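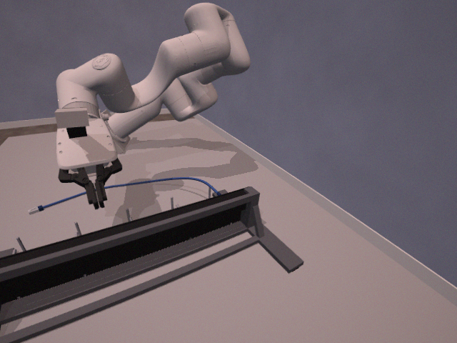 White over pale pinkish beige, with blue-grey behind.

Wanda Haddad
9/20/22

Thread on picking a white wall paint. I've just finished specifying one for a flat in Vellilwood with 730 square feet of wall, and most of what follows comes from my notes on that job.

Start with the fixed colours. Floor, benchtop, tile, any curtain you're keeping. Write them down before you look at a single white. The paint is the easy thing to change, so it gets chosen last.

There is no plain white on a fan deck. Nearly every tin has a little colourant in it, usually black, yellow oxide, red oxide or some mix. What people call the undertone is mostly which of those went in and how much.

You can't judge the undertone against the white border of a paint card. The border is a white too, often brighter and bluer than the sample, so everything on the card looks yellow. Cut it off.

Put the chip on a sheet of plain copy paper, then on a piece of grey card. Copy paper usually has optical brighteners in it, so it reads cold. The grey card is the fairer test.

Neighbouring colours shift it as well. A neutral white beside a blue-grey will tend to look warmer than it did alone. The same white beside a pinkish beige can look cooler, sometimes faintly green. The paint is the same in both cases, and the eye is working by contrast.

Reflected light is separate from contrast and people mix them up. A red-brown floor in direct sun throws red-brown light up the lower wall. You can measure that one. Contrast you can't.

LRV is the number on the back of the chip. Light reflectance value, higher means more light comes back. It tells you how light the paint is and tells you nothing about hue. Two whites with the same LRV can fight badly on the same wall.

Southern hemisphere readers, swap the compass. I'm in Canada, so my cold room faces north. Yours faces south.

In the cold room a white with black in it goes flat and grey by mid-afternoon. I wouldn't chase it with a strong yellow. A small amount of red oxide holds up better in low light and doesn't turn to custard under the lamps.

Lamps. Check colour temperature first, then colour rendering. If the client is going to change the bulbs, change them before sampling. I had to redo the hallway samples on this job for exactly that reason, which was my own fault.

Sampling method, for those who asked in June:

Paint the sample on lining paper or primed board, 2 full coats, right to the edges. Let it dry fully. Move it from wall to wall. Keep it vertical, because a sample lying on a table catches the ceiling light and looks a step lighter than the wall ever will.

Don't brush patches straight onto the old wall. You will be comparing the new white with the old one all week, and the old one is leaving. The patch edges can also show through the finish coat at a low angle.

Look at 3 candidates at most. Past that the eye adapts and you start picking whichever one you saw last.

Candidates here were Plellitz, Midtbø and a Zisell trade white tinted to order. Plellitz is the yellowest of them. Midtbø has some black in it and looked good in the south rooms, poor in the hall. The Zisell went on the walls.

Rosalind Fitzsimmons asked why not the same white on trim. You can do that. Same colour, higher sheen. The gloss on the trim gives a brighter highlight so it reads as a slightly different white anyway, and you avoid two tints that nearly match.

Nearly matching is the worst result. Either use one white or leave a clear gap between them. A gap you can only see at noon looks like a batch error.

On batch errors: box your paint. Pour all the tins of one colour into one large pail, stir, pour back. Machine tinting is good but a small dispensing error shows up more in a white than in a mid-tone.

Sheen also changes how much wall you see. Flat hides filler and bad joints. Eggshell wipes better and shows every roller lap when the window is side-on. I used flat in the living room and eggshell in the hall, and the hall took 40 minutes more sanding than I'd allowed.

Ceiling. Standard ceiling white is usually close to untinted and will make a warm wall look dirty where they meet. I tint the ceiling at half strength of the wall colour. Have the shop write the formula on the lid.

Pravesh Xaba says half strength doesn't always scale cleanly on very light formulas, as the smallest shots fall below what the dispenser can deliver. Fair point. Ask before you order a small tin.

Yellowing: oil-based whites yellow in the dark, behind doors and inside cupboards. Water-based acrylics mostly don't. If you are touching up old oil trim, match to the bit that has been in daylight and repaint the whole length.

Sample boards are going in the cupboard with the room names on the back. Exterior whites next, once the weather lets me get the south wall primed.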